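Polow – Informe de avance al fondo Prado
Proyecto: clasificación y reaprovechamiento de material pequeño de oficina
Periodo: hasta mayo

1. Situación general

El trabajo financiado por Prado sigue el plan acordado en la solicitud. Al cierre de este periodo hemos revisado 1.424 piezas procedentes de las oficinas de Edham, sobre todo cables, accesorios pequeños y sobres sin abrir. El material llegó mezclado en cajas grandes y sin inventario, de modo que las primeras semanas se fueron en separar lo útil de lo que iba directamente a reciclaje.

2. Puesto de clasificación

La mesa de madera quedó instalada en la sala del fondo. Las cubetas de plástico van en fila en el borde trasero y el centro se deja para lo que está pendiente de asignar. Probamos antes con cajas de cartón, pero se deformaban y no se veía el contenido sin levantarlas. Las cubetas de color han resuelto ese problema y cuestan poco – el gasto figura en la partida de material fungible.
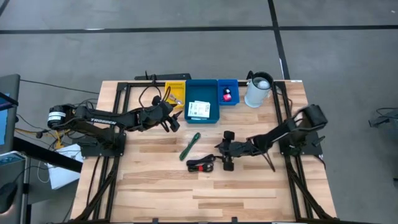

Los cables siguen siendo lo que más tiempo consume. Cada uno se desenreda, se recoge en un haz y se deja en el centro de la mesa hasta decidir su destino. Los auriculares y los cables finos van aparte, ya que se enganchan con todo lo demás. Los sobres se agrupan en la cubeta más honda y las piezas sueltas en otra pequeña.

3. Entregas

Se han hecho 4 entregas al almacén de Cletosach, la última de unas 100 piezas. En 2 de ellas hubo que repetir el etiquetado por un error en la hoja de registro, que ya está corregida. El almacén nos pide que los haces vengan atados siempre del mismo modo y lo hemos incorporado a las instrucciones del puesto.

4. Desviaciones

El gasto en transporte ha sido mayor de lo previsto, y el de mobiliario, menor. No solicitamos ampliación, solo autorización para pasar el sobrante de una partida a otra.

5. Próximo periodo

Queda por revisar el material de la planta baja de Edham. También falta acordar con Cletosach qué se hace con los cables sin conector reconocible – de momento se guardan en una caja cerrada bajo llave. Adjuntamos la hoja de gastos y el registro de entregas.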